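Looking After a Carbon Steel Blade at Home

Most of the swords that come back to us for repair have nothing wrong with the forging. They have fingerprints etched into the flat, or rust under the guard from a damp closet. The tips below apply to any of our carbon steel pieces, the Rantala and the Allholm included, and to most blades from other makers.

Wiping down

Wipe the blade every time it has been handled, even if it was only out of the scabbard for a minute. Use a clean cotton cloth and work from the guard toward the point, with the edge facing away from your hand. Old T-shirts are fine once the seams are cut off. Keep one cloth for wiping and another for oiling.

Oil

Plain mineral oil from the drugstore works well. Put a few drops on the cloth and spread it thin. If it runs, you have used too much. In a dry house a blade on the wall needs oil every 3 months. Near the coast, do it every 2 weeks. Cooking oil goes sticky and should not be used.

Light rust

Start with oil and a soft cloth and let it sit for 15 minutes. If the spot is still there, go to 800 grit wet paper with oil on it, and follow the direction of the existing finish. Small circles will show forever on a satin blade. Raimo Huttunen, who does our polishing, backs the paper with a piece of cork so his fingertips don't leave hollows.

Grip and fittings

Leather grips want a little neutral wax in April, when the heating goes off, and not much else. Keep oil away from the leather, as it softens the glue and the cord underneath starts to move. Steel guards can be treated like the blade. On brass, use a mild polish and keep it off the leather with masking tape.

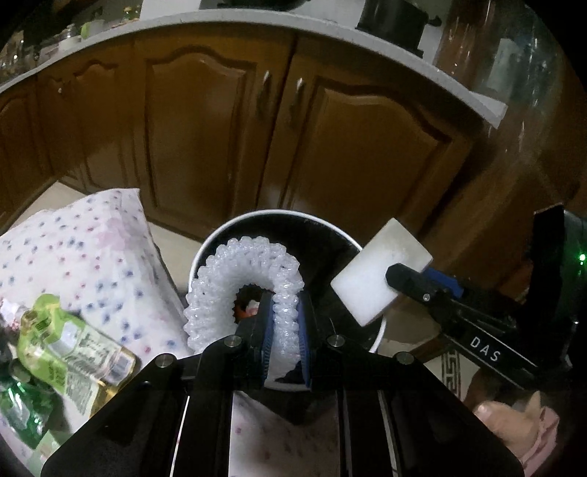
Do not store a sword in its scabbard for the long term. Leather holds moisture, and the tannins will mark the steel. A rack or a pair of padded pegs on an inside wall is better. If it has to go in a case, oil it first and put a packet of silica gel in with it.

Loose pommels

A rattle usually means the peen has relaxed a little. Stop swinging the sword and send it in. On the Tamov, which has a threaded pommel nut, tighten by hand and then a quarter turn with the key supplied. The Zidis trainers use the same key.

Workshop closed 6th July. Repairs sent in before then will be looked at in the order they arrive.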